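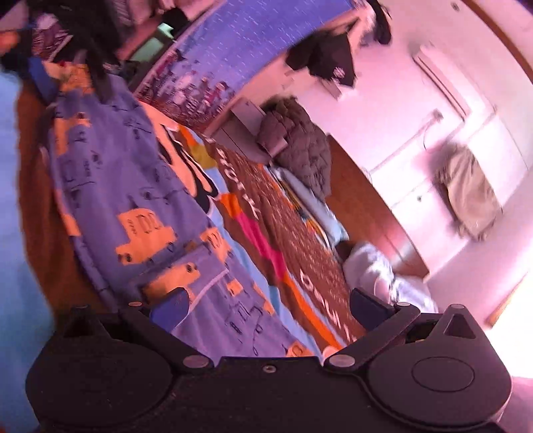
*Hand-held gripper over a cluttered kid's bed, taxis on the duvet. Cloken open day, Caken.*

**1/** Went to the Cloken open day in Caken this afternoon. The invitation said "see how home robots learn to tidy a bedroom." I have opinions. Thread.

**2/** Background for new followers: Cloken is a project run by a company called Tondell. They want a robot that can deal with bedding, clothes and general bedroom mess. I've been rude about them here before and they let me in anyway, so one point to them.

**3/** First thing to know if you're thinking of going to the next one: you will not see a robot tidy a bedroom. You will see a person tidy a bedroom while holding a gripper.

**4/** The gripper is the front end of a robot arm minus the arm. Two fingers on linkages, blue pads at the tips, a camera looking out over the top. The operator carries it to the bed, closes the fingers on some cloth, moves the cloth, lets go. The recording becomes training data.

**5/** I don't object to the method. Plenty of labs collect data like this and it's a sensible way to get a lot of it without hauling a robot up somebody's stairs. I object to the word "robot" being on the door in letters a foot high.

**6/** A woman next to me asked when the robot was coming out. The guide said "you're looking at how it sees." She asked again. Same answer, slower.

**7/** Okay, the good stuff, because there was some.

**8/** They had the sense to use a messy, ordinary bedroom. I've been to demos where the "home" is a white cube with one gray towel in it, and the towel has corners marked in tape. Cloken's had patterned bedding on patterned bedding, a puffy jacket dumped by the headboard, stuff hanging on the walls.

**9/** Print matters more than people think. If you've got cartoon taxis on one layer and big stripes and lettering on the next, finding where one piece of cloth ends and another starts is hard work for a camera. A plain sheet tells you very little about how a system would do at my sister's house.

**10/** So I asked how it does at somebody's house. The guide told me they have recordings from 53 households. I asked how many of those households had seen a trained robot try the job. He said that was "the next phase."

**11/** It was the next phase in December too. I checked my notes on the bus.

**12/** Numbers they gave out, as printed on the handout: 53 households, 328 hours of recording, more than 400 separate items of bedding and clothing handled. Numbers they didn't give out: any success rate, for anything.

**13/** I asked for one. Any one. Pick your best item, a pillow, whatever, and tell me how often the robot gets it right. I was told results would be shared "when they're meaningful." I'd take a meaningless one at this point.

**14/** 328 hours sounds like a lot. Spread over 53 homes it's a bit over six hours each. Setup counts toward that, according to the operator I talked to by the coats, who was a lot more forthcoming than the handout.

**15/** More from the operator, who was great and should be running the tours: the hard part is cloth that slides under other cloth. You go to pinch one layer and you get two. People fix it without thinking. With two stiff fingers you have to plan it.

**16/** Also from the operator: your wrist hurts by lunch. They rotate people. I asked if the sore wrist shows up in the data, like whether the afternoon folds are sloppier than the morning ones. Long pause. "I'd like to know that too."

**17/** That was the most useful sentence of the day and it came from the person with the least say in what goes on the website.

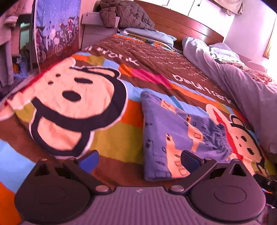 *Gripper held low over the striped bedspread. Folded blanket with giraffes on it, lilac duvet heaped on the right.*

**18/** The giraffe blanket with the fringe was the one I kept watching. Fringe is horrible. It catches, it hangs past the edge, and a camera can't tell you easily whether the edge of the blanket is the fabric or the tassels. I'd love to see a whole session on nothing else.

**19/** Next to it there was a rumpled duvet in a heap, and I'd guess the two jobs have almost nothing in common. A folded blanket is nearly a box. A heap of duvet has no front, no corners you can see, and half of it is underneath the other half.

**20/** Cloken's handout puts both under "bedding." I asked if they get scored separately. The guide said they're "the same skill family." I wrote that down and drew a face next to it.

**21/** Somebody asked about the cartoon monkeys on the bedspread (it says Paul Frank on it, for those of you who were in middle school at the right time). Could the robot get confused by a face? The guide laughed. I thought it was a perfectly good question and he should have answered it.

**22/** A picture of a face is a strong shape with thick black outlines. So are some of the edges you care about. If your system leans on strong outlines to find where the cloth stops, a printed monkey mouth is going to be a problem. Maybe it doesn't lean on them. Tell us!

**23/** Now the comparison, because people always ask. I went to the Nowakowski open day last year. They had an arm bolted to a table and it tried to fold a T-shirt, live, in front of everybody. It blew it on the first go. It blew it on the second. Third time it made something you could call a rectangle if you liked them.

**24/** I came away from Nowakowski thinking better of them. They showed the failure, they told us what had gone wrong, and a kid in the front row got to choose the next shirt. I now know what their machine can do, which is a bit less than they'd like.

**25/** I came away from Cloken knowing what their operators can do. They can tidy a bed with a pair of mechanical fingers. It's fiddly and they're good at it.

**26/** There was a video at the end. Yes, a robot in it. One arm, one plain pillow, a cut right after the lift. I asked if the speed had been changed. "Slightly." I asked by how much and they moved on to refreshments.

**27/** Refreshments were fine. Coffee from a big urn, the good shortbread. I'm not made of stone.

**28/** Privacy, since three of you have already messaged me. The camera rides on the gripper and it picks up a lot more than the thing being gripped. Walls, posters, clothes on hooks, furniture, the whole room bending around the edges of a wide lens.

**29/** I asked what happens to all that when it's filmed in a private home. The answer was that households sign a form and can have recordings deleted. Good. I asked if they can be deleted after a model's been trained on them. The answer was about the form again.

**30/** I don't think anybody there was lying, by the way. The staff were friendly and the engineers I got to talk to were careful about what they claimed. It's the sign, the invitation and the video that run about two years ahead of the engineers.

**31/** What I'd want to see next time, in case Tondell reads this (hello, I know one of you does):

- one robot, one bed, no cuts
- a success rate for each kind of item
- the failures left in
- the operator from the coat rack giving the tour

**32/** And if the robot isn't ready, call it a data collection day. I'd still come. I spent most of an hour watching people pinch blankets and I wasn't bored once – that part is worth showing under its own name.

**33/** Getting asked if you should sign your own home up for recording. I can't tell you. Ask what gets filmed, ask who sees it, ask the deletion question twice. They pay a flat fee per household, and I wasn't given the figure.

**34/** A couple of replies say I'm being too hard on an early project. Could be. But the invitation I got didn't say early. It said "see how home robots learn," and there was a waiting list for the 4 p.m. slot full of people who'd brought their kids to meet a robot.

**35/** Correction to 26: someone who was in the earlier slot says they were told the video was sped up to double. So "slightly" is doing some work there. If anyone from the project wants to confirm or deny, replies are open.

**36/** Muting this for the evening. I've got my own laundry on the bed and I'm down to the fitted sheet.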